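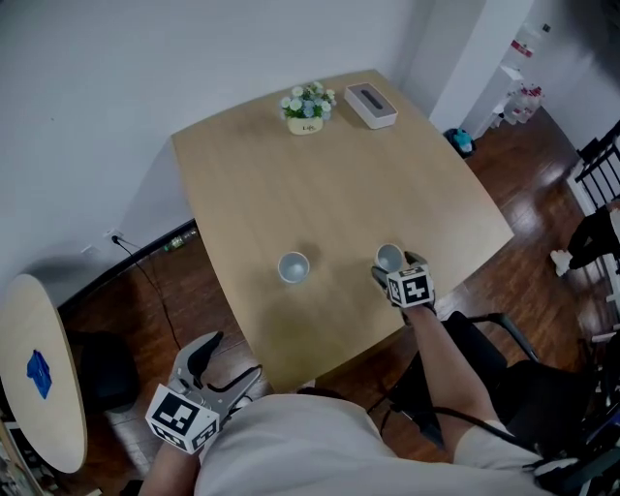
Drarwood > Care and Questions > Tables

Your table questions, answered

I'm Jarlath Kinsella and I look after the tables at Drarwood. These are the questions that land in my inbox over and over, so I've finally typed the answers up in one place. Have a read before you write (but do write if you're stuck!).

Can I put a hot cup straight down on it?

A cup of coffee, yes. I do it every morning and my own table has survived years of me. A pan off the stove, no, please, never. If your cups have rough, unglazed bottoms, lift them when you move them instead of sliding them. Sliding is where most of the little scratches come from.

I've got a white ring. Is it ruined?

Nope! White rings are moisture sitting in the finish. Leave it alone overnight first, because plenty of them fade without any help. If it's still there in the morning, rub a dab of our Huvari wax along the grain with a soft cloth, wait an hour and buff it off. Dark rings are another story, so send me a photo of those.

Why aren't the edges straight?

We like them curved, and they're kinder on hips in a small kitchen. The Revatska has the gentlest curve and the Jireš has the rounder one.

Can a curved table go against a wall?

Sure, lots of people do it. You'll get a gap at the ends where the edge bends away, and yes, teaspoons will find it. I leave enough room to get my hand down there with a cloth.

How often should I wax it?

Every 3 months if you eat at it daily, twice a year if it mostly holds the mail. A 500 ml tin goes a long way, so don't slather it on. Too much wax goes sticky and then you're stuck buffing all evening (ask me how I know).

Which cleaner do you use?

Warm water, a drop of dish soap, a wrung-out cloth, then a dry one. Skip the spray polish, especially the lemony ones, they leave a film that the wax won't take to.

Mine is darker on one side. What happened?

Probably sunlight, or a placemat that never moves. Turn the table around every October or so and shuffle whatever lives on top of it. It evens out, slowly.

Can you refinish an old one?

We can, if it's one of ours. Tops up to 1000 mm across fit on the small bench and get done faster. The serial number is underneath, near a leg. The waiting list opens again in October.

Contact Drarwood | © Drarwood, all rights reserved | Back to top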